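Allotment news: the great bean swap and other bits

August 19, 2024 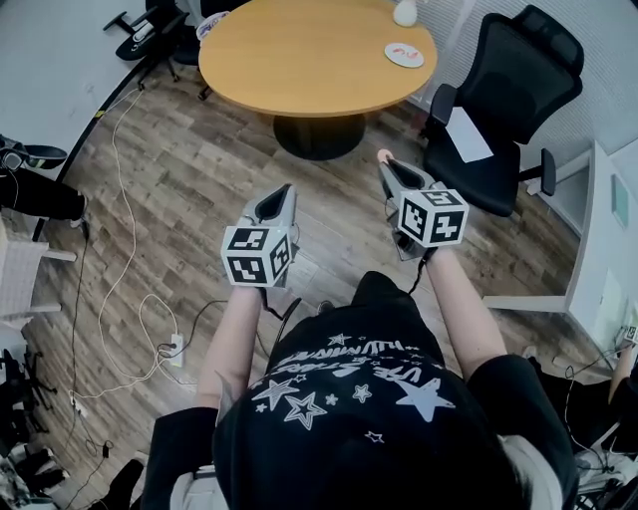 Well, what a summer for beans! I said back in April that I wasn't going to grow runners again after last year's sulk (mine, as well as theirs), and of course I then put in two rows and a wigwam. I've been picking every other evening and my freezer won't shut properly. If you live within walking distance of me you have probably found a carrier bag on your step by now. Sorry. There's more coming.

The bean swap went ahead in the end, in spite of the forecast. For those who haven't been before, you bring dried beans you've saved yourself, in an envelope with the name on, and you go home with somebody else's. We had 228 envelopes on the tables this year, which I know because I wrote the labels for anyone who'd forgotten, and my hand still aches. The most asked-for was a brown speckled climber that came with a family from Rostel and has been grown on that lane for as long as anyone there can remember. It has no proper name so we've been calling it the Rostel bean. I got four seeds. Four! I'm guarding them.

A few people wanted to know how to save seed from runners without it all going mouldy, so this is what I do. Pick one or two plants at the end of the row and leave them completely alone from now on. No sneaking a few for tea. Let the pods go brown and papery on the plant, and if it turns wet in September pull the whole thing up and hang it upside down in the shed. Shell them when they rattle. Then leave the beans on a plate for a couple of weeks, and put them in paper, never plastic. I lost a whole jar of beautiful borlottis to a plastic lid once and I still feel cross when I think of it.

Do remember that runners cross with anything the bees fancy, so if next door has a white-flowered sort and you have a red one, you may get a surprise. French beans mostly keep themselves to themselves.

On to the book. I've been reading an old seed list that turned up in a box at the Medeiros shop, copied out from one dated 1746, and it's a lovely thing. Half the peas in it I've never heard of. There's a cabbage described only as "large and civil" and I have been thinking about that cabbage all week. They've said I can bring it along to the autumn meeting if I promise not to put my tea on it.

Water next. The butts by the top gate are nearly empty, and the tap at the bottom is still dribbling. Please use a can and not a hose until we've had a decent downpour. My squash are drooping too, I do sympathise.

Plunis have put the price of their compost up again, so if anyone would like to go in on a shared load from somewhere else, tell me before the end of the month. I can store a fair bit behind my shed as long as you don't mind the brambles.

Plot 4 is free from next month. It's a sunny one, with a decent rhubarb patch and a great deal of couch grass. Leave a note in the box if you'd like a look round.

Right, I've got beans to slice.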